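Showing a robot by hand (and by remote control)

From the Gristemley Shared Handbook, last edited 2022-05-06 by Dimas Mangundap

Showing a robot a task means getting it to do a job by letting it go through the motions with a person in charge, and saving what happened so that a program can learn from it. People also call it teaching by demonstration, robot coaching or, in the older pages of this handbook, "lead and learn". I've been writing and rewriting this entry for a while, so forgive the first person. The handbook allows it, and I find it hard to write about arms I have personally driven into a table as though somebody else did it.

Contents
1 By hand
2 By remote control
3 What a task looks like
4 Two arms
5 What gets saved
6 Common trouble
7 See also

By hand

The oldest way is to take hold of the arm and move it. The motors go slack enough that you can push the thing about, the joints keep track of where they are, and when you let go you've got a path. It's lovely for beginners! You feel straight away how far the arm can reach and where the elbow gets stuck, and I still start every newcomer at Gristemley this way before they touch anything else.

The snag is that your own hands and sleeves end up in everything the cameras see, and the program may well decide that a sleeve is an important part of the job. It's also tiring. Moving one arm by hand is fine, moving two at once is a bit like waltzing with a wardrobe, and working the fingers at the same time needs a hand you haven't got.

By remote control

Here the person stands or sits away from the robot and drives it with something else. That might be a pair of small copy arms (you move the little one, the big one follows), a joystick, a glove, or a headset with hand controllers. Joysticks are cheap and I can't recommend them for anything fiddly. Copy arms are my favourite, because your shoulders and wrists already know what to do with them.

Buppha Nuchit, who wrote the first version of this section, preferred the headset and could do a clean run with it after one afternoon. I took far longer. The trick she taught me was to stop watching my own hands and watch only the fingertips of the robot, and to move at about half the speed that feels natural.

There is always a small delay between you and the arm. On our old Belkadi set-up it was 200 milliseconds, and you could feel every one of them. You'd nudge, see nothing, nudge again, and then get both nudges together. People do get used to it, but their runs come out jerky, with a little pause before each grasp, and the robot then copies the pause very faithfully.

What a task looks like

Jobs for showing are usually dull on purpose. Put this in that, close the lid, turn the knob, hand it over. A good one is short, has a clear end, and can be set up again in a few seconds by someone who is thinking about lunch.
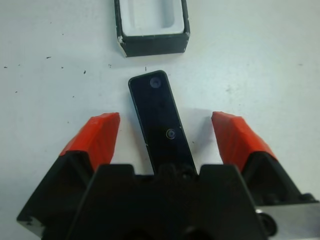 Packing jobs are the ones I'd pick for a first project, and I've sat through more of them than I care to add up. They look like nothing at all and they're full of small decisions. Take a slim black device lying at a slant on the table, with an open box and its white foam insert just beyond it: the fingers are spread either side of the thing, but the wrist isn't square to it. Do you turn the wrist first and then close, or close and let the fingers pull it straight? Either can work. What matters is that you choose one and stick to it for the whole set, as a robot shown both ways tends to settle on something in between, and in between is usually a miss.

The recess is where a person's patience shows. A snug hole forgives very little, so most people come in high, stop, line up, and then go down slowly. I like to leave that stop in. Some of my colleagues trim it out to save time (Buppha and I argued about this for most of August), and their robots are quicker than mine and drop more things.

Colour helps too, by the way. Fingertips that stand out from the table and from the object are easier for the driver to follow on a screen, and I suspect easier for the program as well, though I've never tested it properly.

Two arms

With two arms you have to decide who does what. The usual pattern is that one arm works and the other waits, or one steadies while the other places. Handing over in mid-air is possible, and great fun to drive, but it makes a poor first lesson – both grippers have to be right at the same moment.

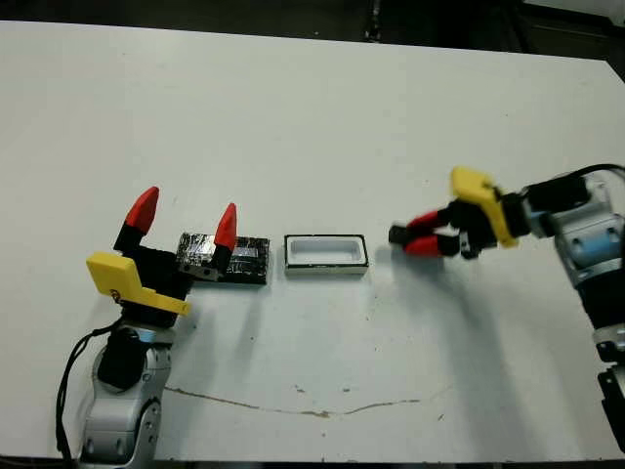

Left gripper open at the taped block, with the tray in the middle and the right gripper beyond it.

The waiting arm needs just as much care as the busy one. If you let it drift about while you concentrate on the other side, the drift gets learned. I park mine in the same spot each time, fingers nearly shut and well clear of the tray, and I try to forget about it until it's wanted.

What gets saved

A single run normally holds the joint positions, how far open each gripper is, and the pictures from every camera, all stamped with the time. One camera up high gives you the whole table, and one near each wrist gives you the close work that the high one can't see past the gripper. We keep a line of plain text with each run as well, saying what was being attempted and by whom.

How many runs do you need? It depends so much on the job that I'm wary of giving figures, but readers always ask, so here are ours. The first Oltadano packing set had 520 runs, of which 406 were kept. The later Sitico set went up to 700, and I'd say the extra ones helped mostly because the objects were put down in more varied places.

Please do keep some runs where the driver fumbled and then put it right. A robot that has only seen perfect grasps has no idea what to do after a bad one.
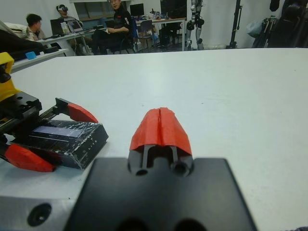

Common trouble

Shiny wrapping. Tape and clear film throw back bright streaks that shift as the arm moves. Softer lighting is the best cure I know of.

Tired drivers. Runs get sloppier after the first hour, and the driver is the last to notice. We swap over well before that.

Too tidy a start. If the object always begins in the same place, the robot learns the place and ignores the object. Turn it, shift it, put it down carelessly.

Cables. They catch on things at full stretch. Move both arms through their whole range once before you begin, and look at the cables while you do it.

Changing your mind. If you find a better way of doing the job halfway through, start a new set and give it a new name. I have mixed the two more than once and regretted it each time.

See also

Copy arms, building and repair
Gripper fingertips
Naming your runs
Table layout at Gristemley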